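Hand-Held Grippers, Part 4: Setting the Jaws and Doing a First Practice Run

By now you have two grippers with all their screws in, and a small dish of screws left over. Keep the dish. Part 5 needs four of them.

This part sets the gap between the fingers and gets you through a first practice run. Allow an evening. The Gistwood build log says 20 minutes, but Tyson Perron wrote that, and he had done it before.

You need a hex key, a flat table and the finger blocks from Part 2.

1. Seat the finger blocks. Start every screw by hand before tightening any of them. If a block rocks, take it off and scrape the stringy bits out of the holes. Do not fix it with torque. I have a drawer of cracked blocks that were fixed with torque.

2. Let the jaw open fully and look at it through the gripper's own camera. You want both tips in view with clear table between them.
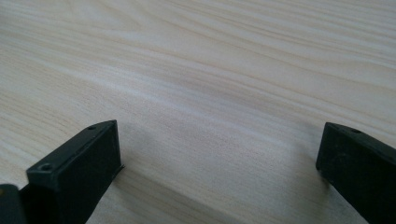 Jaw open over the bare tabletop, both fingers showing.

If only one finger shows up, the camera mount is twisted. Loosen it, nudge it, tighten it, find you have nudged it too far, and repeat.

3. Close the jaw slowly. The tips should meet flat. A gap at the top means one block is on backward, and it is always the one with the harder screws to reach.

4. Fit the top plates and run each cable down the outside of your hand. Annick Ouellet runs hers over the top and swears by it. She has also replaced three connectors since June.

5. Put a couple of household things on the table. A light plastic basket and a squeeze tube make a decent first pair: the basket gives you a handle and a rim to aim for, and the tube has a fat end and a skinny end.

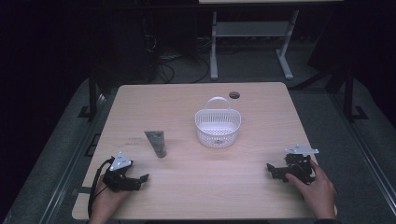

Start with both jaws low and facing each other, well clear of everything, and hold still for a breath before you move. Then go for the tube with one hand only. Pinch it across the middle. Go slower than feels dignified.

Once you can move the tube into the basket five times running, switch hands and be terrible at it all over again.

6. Back up your settings file before you change anything else. Mine is called final_final_2.

Next: Part 5, cable clips and the other four screws.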